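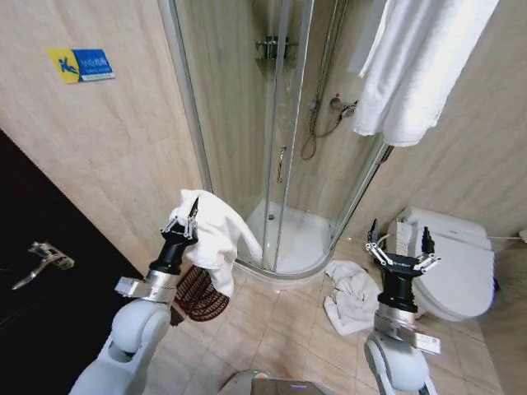

Why did the left arm stop at cycle 64? The joint controller tripped on overcurrent, and the trip limit was the one I left in the config in September.

October 25, 2025. Lurkham, bathroom task, towel pickup. Plan was 480 cycles over the weekend. Got 64.

Log says the elbow current climbed for 40 ms before the trip. No collision flag, no encoder error. Brakes engaged as they should and the arm held position. The gripper did not open on fault, as configured. The right arm kept accepting commands for 500 ms after the left one faulted — that is the part I don't like. Both arms are supposed to stop together. The cross-stop message goes through the Grulitora bridge, and the bridge was busy writing its log file.

Moved the cross-stop to the hardwired line and retested with the enable switch. Both arms now drop out in the same control tick. Raised the elbow limit back to the Skesport default. Did not touch the wrist limits.

Still unexplained: why the current rose at all. Could be cable drag inside the elbow housing, could be the gravity model using the old gripper mass. Samuel base firmware is unchanged, so I am leaving it out for now.

Cover off the elbow first thing tomorrow. No unattended runs until then. Fault report filed, log copied to the second drive.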